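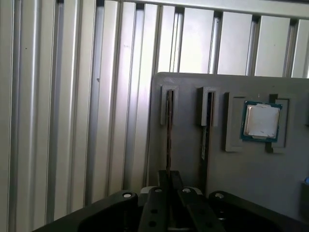

Section 4: Hooking up the drip line

Okay, so by now your barrel is up on its stand, the overflow hose points away from the house, and you've had at least one good rain to fill it. If you skipped straight here from Section 2 (I know some of you do, I get the emails), go back and level the stand first. I'm serious. A full barrel is heavy and I don't want you under it.

I wrote this section for the Grotavel kit, the one with the soft brown tubing. If you have the older Botex kit, the steps are the same but your fittings are barbed, and you'll want a mug of hot water next to you to soften the tube ends.

What you need on hand

The coil of main tubing from the kit
The bag of tees and end plugs
Eight drippers (there's a spare in the lid, don't lose it)
The inline filter
The ground stakes
Scissors or garden snips, sharp ones
A hole punch, the little one with the yellow handle

Connecting to the barrel

1. Close the spigot all the way. Give it a quarter turn past where you think it's closed and see if it drips.

2. Wrap the spigot threads with plumber's tape, going clockwise as you look at the open end. Three wraps is plenty. I used to do more and it made the adapter go on crooked.

3. Screw the adapter on by hand. No wrench! The adapter is plastic and it will crack on you, and then you're waiting a week for another one.

4. Push the filter onto the adapter. There's an arrow molded into the side, and it should point away from the barrel. If you can't find the arrow, the clear end goes toward the garden.

5. Push the main tubing onto the other end of the filter until it stops.

Note: Margus Paju, who has had one of these running along his fence longer than I have, likes to put a second shutoff valve right after the filter so he can clean it without draining anything. It's not in the kit but it's a cheap part, and I've come around to it.

Laying the main line

6. Uncoil the tubing on the driveway or the lawn and leave it in the sun for an hour or so. It relaxes a lot. Trying to lay it straight out of the box is like wrestling a garden hose with opinions.

7. Walk it out along the bed, starting from the barrel. Keep it close to the stems of whatever you're watering, a hand's width or so away.

8. Put in a stake wherever the tube wants to lift, and one on each side of every bend. Go easy on the corners. If you see a crease, cut it out and use a tee or a coupler there.

9. Leave the far end open for now. You'll plug it in step 14.

Caution: this is a gravity system, so the line has to run level or downhill from the barrel. One little hump over a tree root and everything past it goes dry. Mine did that to a whole row of peppers and I blamed the seeds for two weeks.

Putting in the drippers

10. Mark the tube where each plant is. A grease pencil works well, and masking tape does fine too.

11. Punch a hole at each mark. Hold the punch square to the tube and twist a little as you push. Try it on a scrap first, please, you get a feel for it pretty quickly.

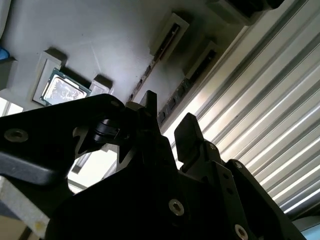

12. Press a dripper into each hole until you feel it click. If one goes in with no click at all, the hole is probably too big, so fill it with a goof plug (those are the tiny black pegs in the bag) and punch a new one a little farther along.

13. Turn all the drippers so the outlet faces down. They'll work sideways, but then the water tracks along the tube and you end up growing a very happy patch of weeds in between.

Flushing and first run

14. Open the spigot about halfway with the far end of the line still open. Let it run until the water comes clear, then close up, fold the end over, and slide on the end plug.

15. Open the spigot fully and walk the line. Give it a few minutes before you judge anything, there's a lot of air to push out.

16. Set a measuring cup under the dripper closest to the barrel and another under the last one. With a full barrel I got 473 milliliters in an hour from the near one and a bit less from the far one. If your far cup is nearly empty, look for a crease or a hump before you start swapping parts.

17. Check the spigot, the adapter and the filter with a dry paper towel. Any damp spot means you take that joint apart and redo the tape.

How long to run it

I can't give you one number, it depends on your soil too much. In April I do one long soak a week. By the time the tomatoes are up to my waist it's closer to every other day, early in the morning, and I stick a finger in the dirt before I decide. Baiba Pärn gardens on sand over in Trumotcombe and waters twice as often as I do for half as long, and her beans make mine look sad.

Note: the level drops as you water, and so does the pressure. Below a third of a barrel the drippers get pretty lazy. Just leave them on longer.

Keeping it going

Rinse the filter every couple of weeks, more often if you've got pine trees over the roof. Before the first hard frost, pull the end plug, open everything, and let the line drain. You can leave the tubing out all winter, but bring the filter and the adapter indoors. Replacement filters are part 111 on the order sheet, and the bag of extra goof plugs is part 121.

Section 5 covers adding a second barrel.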